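Arms on the packing line, month two
Forum > Shop floor > Automation

vullesov_nights
Anyone else's site moved tray loading to arms? We got two at Sistalbridge in February. I used to load 1,696 pieces a shift by hand. Now I clear faults and fill in the log.

tzav_dan
Same hours?

vullesov_nights
Same hours, same pay. Five of us went to inspection.

packer40
Then quit complaining. My wrists were shot after 40 weeks of that job.

vullesov_nights
My wrists are fine. I miss having someone across the table to talk to.

tzav_dan
Are they training you on it or just handing you the log?

vullesov_nights
Zultetti gave us the simulator. We step through a move there before it goes live. Two views from it, whole table and then one gripper:
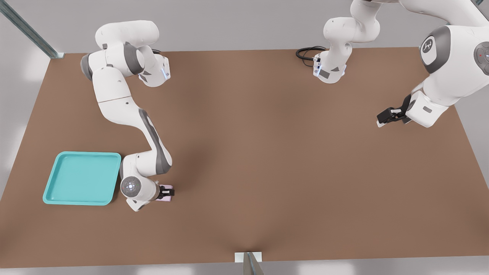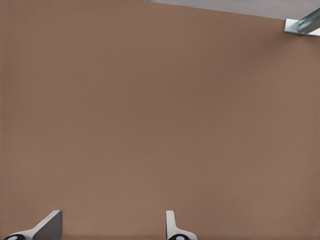
Jadwiga Makowska
Ask for the simulator hours in writing. Ours counted as break time until the union rep wrote to the plant manager, and the back pay took almost 40 days.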